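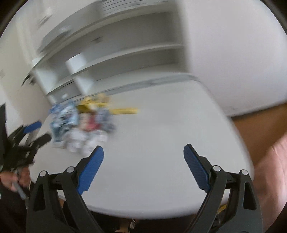 One reader wrote in to say that her sourdough starter had sat untouched in the fridge for 90 days, had a layer of grey liquid on top, and was it worth saving or should she start again? It's the question we get most at Prosidville Bread Club, so it goes first.

12 comments Share

Is my neglected starter dead?

Almost certainly not! Grey liquid is only hooch, and it means the starter is hungry. Pour it off, keep a spoonful from the bottom and feed that with equal weights of flour and water. Repeat daily and give it a week before you give up. Pink or orange streaks, or any fuzzy mould, are another matter – throw the lot away and scrub the jar.

Which flour should I feed it?

Whatever you bake with. Rye gets a sluggish starter moving wonderfully, so if yours is sulking, swap in a third rye for a few feeds. Our own pot, Livska, lives on plain wholemeal and smells gorgeous, a bit like cider.

How do I know it's ready to bake with?

Put a rubber band round the jar at the level of the starter just after feeding. When it has doubled and the top is domed, use it. In a warm kitchen ours takes 7 hours, in January more like overnight. The float test is fun but wholemeal starters often fail it and still make lovely bread.

My dough is impossibly sticky. More flour?

Please don't, not yet. Wet your hands, fold the dough over itself, leave it for 30 minutes and fold again. The change after three rounds is one of my favourite things in all of baking!

Can I use the Vlček loaf recipe without caraway?

Yes, and fennel seed is very good in it too.

Why is the middle gummy?

Usually it was cut too soon (we've all done it, the smell is unbearable). Leave it until it's completely cool. If it's still gummy, bake the next one longer with the lid off.

Do you give starter away?

We do. Bring a clean jar with a loose lid to the Seton Street hall any baking evening before 9. There's always plenty, and people usually end up staying to shape a loaf – you'd be very welcome.

Contact us | © Prosidville Bread Club | Back to top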